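Cell notes, 29/01/2020. Fresh from a long morning with the Midier cell and I'm far too pleased with it, so you're getting a thread.

Background for new followers: two arms, one table, lots of cable. We've had it going since November and it has 1,673 cycles on the counter. I look after it with Valeriano Bravo.

First job was the grippers. Fingertips off, wiped, back on, every screw nipped up by hand. The left one had crept a hair out of line — you could hear it in the close, a tiny double click. Lovely to hear it go!

Then the cables. Run each arm out to full reach, slowly, and watch the loops. If one goes tight before the arm stops, give it more slack at the base. I re-tied six points today.

Now the fun bit, checking both arms with things to grab.
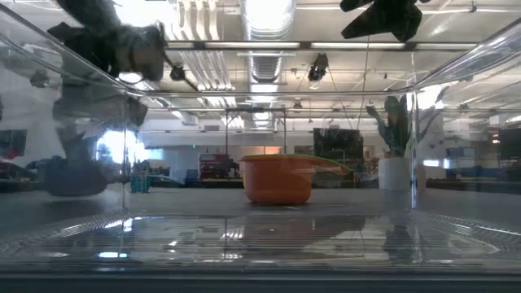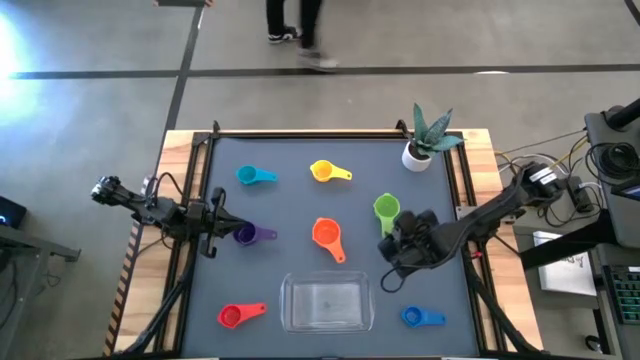
Orange bowl with the green lid in the clear bin first, measuring cups round the glass dish second.

The clear bin is a pig for the cameras, all those reflections! I love it as a test. If the exposure has drifted, it shows up there long before it does on the plain grey surface.

Cups are more about the wrist. Thin flat handles, so I check the finger height at each corner of the work surface and write down the offsets. Valeriano keeps his in a Seneletti notebook, 156 pages, nearly full.

Still to do: the right shoulder motor belt, and a proper label for every connector. If you've got a good way of labelling thin black cable, please tell me — mine all peel off.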